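Search the archive Enter keywords Go

[tableware] Re: Breakfast setting, placemat angle and plate choice

From: Kamol Ongart
To: tableware list
Cc: Lai-ching Tang; Trí Võ

Lai-ching, all,

Replies inline. I have trimmed the parts we already agreed on. The section on the small settings is at the end and is long, so anyone who only handles the large table can stop at the cutlery.

On 14:20 Lai-ching Tang wrote:

> I have been through the July draft of the setting sheets and have four
> queries.
>
> 1. The breakfast sheet says "mat square to the table edge". The small
> table has been laid with the mat on the diagonal for as long as I have
> worked on it. Which is right?
>
> 2. The plate is given as "plain, white or cream". We have more patterned
> plates than plain ones. Does plain mean plain all over, or plain where
> the food goes?
>
> 3. There is no position given for the mug when there is no saucer.
>
> 4. The laundering note for cloth mats says 60 degrees. Chun-yin says the
> Dunbar mats came back from that narrower than they went in. Can
> somebody confirm before I print the sheets?
>
> I would also like the sheets to stop using "place setting" for two
> different things (the whole cover, and the mat with what is on it).
>
> Lai-ching

Query 4 first, as it holds up the printing.

Chun-yin is correct. I measured two of the Dunbar mats against an unwashed one from the same bundle. The unwashed mat is 48 cm on the long side. Both washed mats are 2 cm short of that. The short side has hardly moved, so the shrinkage is along the warp and the mats are no longer in proportion to the rest of the stock. The note should read 40 degrees, dry flat, press from the back while slightly damp. Pressing from the front flattens the border stitching and it does not recover. Please also delete the sentence about tumble drying. It was carried over from the Pasia sheet, and the Pasia mats are a different weave altogether.

Mats already washed at 60 should be kept together and used as a set. Mixed with unwashed ones they look like a laying error, and people then waste time trying to correct it with the spacing.

Query 1, the angle.

Both are right, for different tables. The rule as first written was for the long table, where each mat has a neighbour on either side and any departure from square shows at once down the row. On the long table the mat stays square, with the lower edge a thumb's width in from the table edge.

On the small table there is one cover and no row to keep. Laid square, the mat leaves a narrow strip of bare table on each side and the whole thing reads as cramped. Laid diagonally it uses the corners, and there is room behind the plate for the drink. I would not specify an angle in degrees. We tried that in the Vokard sheets and the result was people bringing protractors to a breakfast table. "On the diagonal, plate centred on the mat" is enough. The plate must be centred on the mat and not on the table, as these two points are not always the same and the eye goes to the stitched border first.

For mats with a stripe at one end, the sheets should say which end the stripe goes. My proposal is lower right for a diagonal mat. With the band there it passes below the plate and leaves the upper part of the mat dark and quiet for the mug. The other way round, the stripe runs under the mug and the two compete.
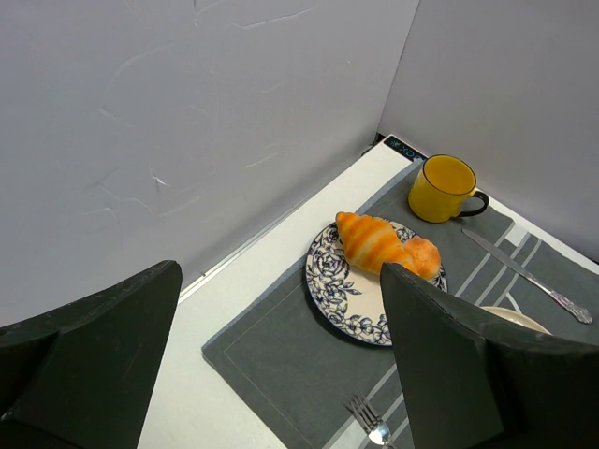

The same reasoning applies to the light border line. It runs parallel to the edge of the mat, so if the cloth has been pulled out of true in pressing, the line will show it before the edge does. Anyone checking a laid table should look at the line. If it bows, take the mat off and press it again. Tugging one corner on the table only moves the fault to the opposite corner.

Query 2, the plate.

Plain where the food goes. I accept the wording is poor. The purpose of the rule was to prevent a pattern running under the food, where it makes a small item such as a roll hard to read against the plate. A decorated rim is outside that. The round plate with the cream centre and the navy floral rim meets the rule and should be listed by name as acceptable, as it is the one most people reach for. The dense rim also gives a definite edge against a dark gray cloth, which a plain dark plate would not.

What does not meet the rule is the Flireck plate with the sprig in the middle. Chia-hao has asked for it to be kept for fruit. I have no objection, provided it is stored away from the breakfast plates. At present the two are in one stack and whoever lays the table takes whichever is on top.

Suggested wording: "Round plate, centre plain and pale. Rim may be decorated."

On what goes on the plate, the sheet says "bread item, one". I would change this to one or two. A croissant by itself on a plate of this size leaves a large bare area, and the usual remedy has been to move it to the middle, where it looks abandoned. A croissant across the upper part of the plate with a round roll to the right of it is a better arrangement. The curve of the croissant and the roundness of the roll are different enough that neither needs turning to be recognised. Two croissants together are less satisfactory, as the ends tangle and from a low viewpoint they become a single heap.

The glossier bread should be kept out of direct light from the window side. A strong highlight on a glazed crust hides the ridges, and on the orange pieces it can take out most of the colour along the top. A turn of the plate will usually deal with it. Turn the plate, not the bread.

Query 3, the mug.

With no saucer, the mug goes beyond the plate, near the back corner of the mat, with the handle to the right. Left-handed covers are mirrored. There should be enough clearance between the mug and the plate rim for two fingers, so that the mug can be lifted without touching the plate. On a diagonal mat this puts it close to the corner, and I know Trí has raised the question of whether it should be wholly on the cloth. Yes, wholly on. A mug standing half on a mat edge is not level and will rock.

For colour I would leave it open, with one restriction. If the plate rim is dark blue, do not use a dark blue mug. The near match is always slightly off, and it draws attention to the difference. The yellow mug with the brown rim and brown handle works with that plate and picks up the colour of the bread without matching anything exactly. The rim is also useful to whoever is laying, as a dark line at the top shows clearly whether the mug is upright or leaning.

Cutlery. No change to the long table. For the small table the sheet should state that a bread-only breakfast has no knife unless butter is served. We have had knives laid for no purpose, and then removed again by whoever clears.

Small settings.

Item 419 in the stock list is described as "table, small, white". It needs a second line to say that it is used against gray walls. I have had two requests to swap it for the pale wood one on the grounds that white shows crumbs. It does show crumbs. It also separates cleanly from both the wall and the mat, and the wood one does not separate from the bread. I would keep the white and brush it down between layings.

Wall surfaces should be wiped with a cloth that has been well wrung out. A wet cloth leaves wavy marks when it dries, and these are more visible from the side than from straight on, so the person wiping does not see them. Where there are marks already, go over the whole panel in one direction. Cleaning only the marked part leaves a clean patch with an outline, and that is worse.

Labels and stickers on the table itself stay where they are. Several of the small tables have one at a far corner. Please do not peel them to tidy up, and do not extend the mat to cover them. The adhesive leaves a residue that picks up lint from the cloth mats, and we lost the best part of a morning to that with the Pasia set.

Terminology. I agree with Lai-ching. I suggest "cover" for everything belonging to one person, and "mat group" for the mat and what stands on it. "Place setting" can then go from the sheets altogether. Chun-yin has the master file and can run the replacement, but it needs reading through afterwards. The phrase turns up in 41 places, and in a few of them it is used in both senses in the same paragraph.

Outstanding:

- Chun-yin: laundering note to 40 degrees, terminology, then return the file to Lai-ching.
- Chia-hao: separate shelf for the Flireck plates.
- Trí: confirm that the mirrored cover needs the stripe at lower left. I believe it does, but I have only laid it the once.
- Lai-ching: hold the breakfast sheet. The lunch and tea sheets can be printed as they stand.

I have not answered the question about round mats. We own very few, and the angle does not arise. If anyone has a view on whether a striped round mat should follow the same lower-right rule, send it to the list.

Kamol

Contact the list owner | Copyright remains with the authors of individual messages | Back to top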